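4.3 Recording Your First Demonstration by Remote Control

Now the fun part! In this section you drive the simulated arm yourself with the Grunari hand controller, and Kultix saves every move so the robot can learn from it. Practice in the Lustdale dining room first. It's a forgiving place to make mistakes, and you will make some.

Before you start: finish the controller pairing in section 4.2 and load a table layout from the Rooms menu.

1. Press Start Session. Wait for the status light in the toolbar to turn green.

2. Pick a target from the object list. Small items such as the kiwi or the chipmunk figure are great for learning fine control.

3. Hold the side grip on the controller and move your hand slowly. The arm follows only while the grip is held, so let go any time you want to rest.

4. Switch between the room views and the wrist view with the V key. Use a room view for the long reach across the table, then the wrist view for the last little bit.

5. Line up the open fingers with the target, lower the arm, and squeeze the trigger to close them.

6. Lift, carry the object to its goal, and release the trigger.

7. Press Save if you like the run, or Discard if you don't. Be picky!

Note: Record at least 40 good runs per task before training. Try to come in from a different side now and then, as the robot learns a lot from variety.

Note: A single run can hold up to 2,248 steps. Kultix stops recording at that point and asks whether to keep what you have.

Caution: The wrist joint stops at 356 degrees. If the controller buzzes, back off and unwind the wrist before going on.

Caution: Don't change the table layout in the middle of a run. The run will be marked as damaged. 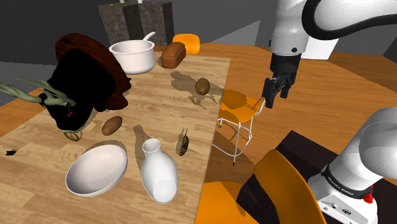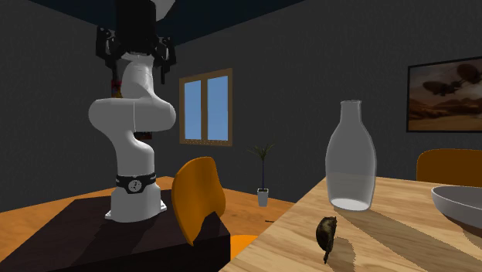
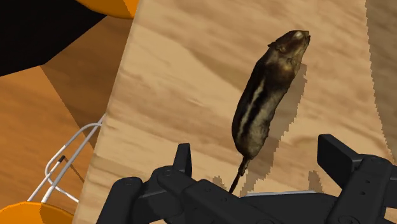
Figure 4. Two room views, then a close view of the gripper and the chipmunk figure.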